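Daltbridge Pliltano Push Cart

The maker says this three-wheel golf cart folds in 25 seconds. Trinidad Pacheco at our shop needed 80 on the first try, and she sells the things. Practice helps, but don't expect a miracle in the parking lot.

It rolls well on flat fairways. On hills it pulls left with a full bag - the front wheel adjuster fixes most of that. The "tour-grade" umbrella holder is a plastic tube.

Price: $284
Returns: 30 days, unused carts only

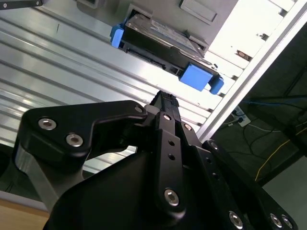

Spare parts

Wheels and brake cables are in stock. Ask for Hala Hattar.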